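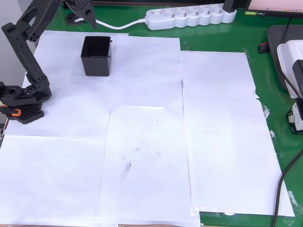
绿色桌面上拼着铺开的白纸，接缝还看得见，黑色方盒放在左上那张纸上。

桌面铺纸常见问题
整理：Seija Kuusisto
最近更新：2023年1月19日

自从我在网站上写了那篇讲铺桌子的小文章，信箱就没清静过（大家对纸的热情真的超出我的想象！）。同样的问题回了太多遍，干脆都搬到这一页来。顺序有点乱，是按我想起来的先后写的，找不到的话用浏览器搜一下关键词吧。

为什么要用白纸铺桌子？直接买块桌垫不行吗？

当然行，我自己就有一块Rada的桌垫，平时写字喝茶都用它。可是做手工、分小零件、削铅笔的时候，我还是喜欢铺纸。小东西掉在白纸上一眼就能看见，收拾的时候把纸一兜，碎屑全在里面，往垃圾桶一倒就完事了。桌垫你还得拿去擦，擦完还得晾，晾的时候又没地方放……反正我懒，我选纸。

绿色的桌面也要铺吗？

看你做什么。绿色桌面看久了眼睛挺舒服的，我从来不觉得它难看。麻烦的是深色小东西放上去不太显眼，一颗黑色小螺丝我能找半天。白纸一铺，整个桌子都亮起来了，找东西快很多。要是你只是看书，那就别折腾了。

普通打印纸可以吗？

可以，我大部分时候用的就是普通纸。家里有什么用什么，不用专门去买。讲究一点的话可以挑厚一些的，太薄的纸一翻身就卷，胳膊肘一带就跑。我囤过一箱Wuvon的纸，一共2,000张，到现在还没用完，搬家的时候差点把我的腰搬断。千万别学我囤这么多！

为什么不用一整张大纸？

用过的，大卷纸我买过一卷，宽度正好，铺上去也确实漂亮。问题是脏了一小块就得整张换，心疼。单张拼起来呢，哪张脏换哪张。而且大卷纸老是想卷回去，四个角都得压东西，压着压着桌子就满了。

纸和纸之间要对齐，还是叠一点？

我喜欢稍微叠一点点，留缝的话细碎的东西会钻进去，等于白铺。叠多少没有标准，一指宽就够了，叠得太多桌面会有高低，写字的时候笔尖会“咯噔”一下。边对着边也没关系，只要别漏出底下的桌子就行。至于整齐，我劝大家放宽心，铺出来歪一点完全不影响用，外边缘参差不齐也很正常，又不是裱画。

从哪里开始铺？

我习惯从离自己远的那一排开始，再铺近的这一排，近的压在远的上面。这样手往里推东西的时候，不容易把纸边掀起来。左撇子朋友写信来说左右方向也有讲究，我试了试没感觉出差别，你们自己试吧。

纸的边角翘起来、皱了怎么办？

先看严重不严重。只是微微卷一点的话，翻个面，让它往下卷，过一会儿自己就老实了。皱得厉害的，拿本厚书压一晚，第二天会好不少，但是想恢复成新的那样就别指望了。我一般把皱的那张放在最靠边、最少用到的地方，眼不见心不烦。千万别用熨斗！我试过，纸烫黄了，屋里还有股味儿，开窗开了一个下午。

要不要用胶带固定？

短时间用不需要。要用好几天的话，可以在外圈贴几小段纸胶带，桌面漆不好的先在不起眼的地方试一下。我吃过亏，六月天热的时候贴了两个星期没撕，撕的时候胶全留在桌上，擦了好久。中间的接缝我从来不贴，贴了就没法单独换了嘛。

纸上有灰灰黑黑的一片，擦得掉吗？

先分清是什么。铅笔印用软橡皮轻轻擦，大多能淡下去，就是容易越擦越糊，要朝一个方向擦，别来回蹭。如果是灰土之类的脏东西，先抖一抖，再用干的软刷子扫，不要沾水，沾水就变成泥印子了。实在分不清是铅笔还是灰，就先刷后擦，顺序别反过来。

说实在的，我看见灰印子多半是不管的。铺的纸本来就是拿来弄脏的，只要不会蹭到要放上去的东西，留着又怎么样呢？要是你在意，翻面用，或者把那张换掉，一张纸的事。

只有一个小黑点也要换吗？

不用！！真的不用。有位读者写了很长一封信问我一个小黑点，我回信就三个字：随它去。唯一的例外是你正好在找很小很黑的东西，那一个黑点会骗你伸手去捏好几次（我捏过），这种时候就把那张纸转个方向，让黑点到边上去。

纸铺得看起来发蓝，是买到次品了吗？

多半是灯光的关系。白纸在冷色的灯下面会带一点点蓝，换暖色灯又会偏黄。想确认的话，拿一张到窗边看看。我桌上那盏Wistix的灯就偏冷，什么纸到它底下都有点发蓝，我已经习惯了。

桌上放什么样的盒子比较好？

我最推荐不带盖的方形塑料盒，黑的白的都行。没有盖子，东西随手就能丢进去；方的比圆的省地方，可以贴着纸边摆，转角也好清理。黑盒子放在白纸上特别清楚，盒口在哪里余光就能看到，手伸过去不会撞到。缺点是深色的小东西进了黑盒子又变得不好找，所以浅色的东西我放黑盒，深色的放白盒。听起来很啰嗦，习惯了很顺手。

盒子多大合适？

我用得最多的那个是Jurić的，边长大概10厘米，手伸得进去，又不会占掉半张桌子。再大的我也有，结果就是什么都往里塞，最后变成杂物盒，你们懂的。

盒子放在哪个位置？

放在一张纸的中间部分，别骑在接缝上。骑在缝上的话，挪盒子时会把下面那层纸一起拖走，一下子全乱了。远近嘛，伸手刚好够到就好，我喜欢放远一点，把面前那一块空出来干活。

重的东西会不会把纸压坏？

压不坏，顶多留个印。要小心的是拖。重东西要搬的时候拎起来再放，拖一下纸就破了，或者在上面划出一道长长的痕迹。带夹子夹在桌边的东西，先把纸铺好再夹，夹子顺便还能帮你压住纸，一举两得。夹完了轻轻拽一下纸，看看有没有绷得太紧，太紧的话用着用着会裂开。

多久换一次纸？

没有固定时间，我是看哪张不顺眼就换哪张。最靠近身体的那排换得最勤，袖子蹭的、手汗沾的，全在那里。远处那几张有时候能用很久很久。要换中间的一张，把压着它的那张边掀起来，旧的抽走，新的塞进去，再放平，十几秒的事。

换下来的纸怎么处理？

背面干净的我拿来打草稿、列购物清单，或者包水果。两面都脏了就折起来回收。沾了胶或者油的别放进回收箱，直接扔。

这样铺是不是很费纸？

有点费，我承认。去年我心血来潮，每换一张就在墙上画一道，一年下来是285张，比我想的多。后来我开始翻面用，应该会少一些，不过我懒得再画道道了，没有数据给大家看。

小孩的手工桌能这么铺吗？

能，就是要有心理准备，纸会被当成画纸。我外甥女来的那次，我刚铺好转身去倒水，回来桌上已经有一条龙了。后来我索性在最上面多放几张散的，让她专门画那几张，底下的就安全多了。

可不可以来信问别的问题？

欢迎呀！用页面底下的表格就行，不过我回得慢，尤其是带很多照片的信。问桌布的我答不上来，问纸张尺寸的请先量一下自己的桌子再写信，不然我也只能瞎猜。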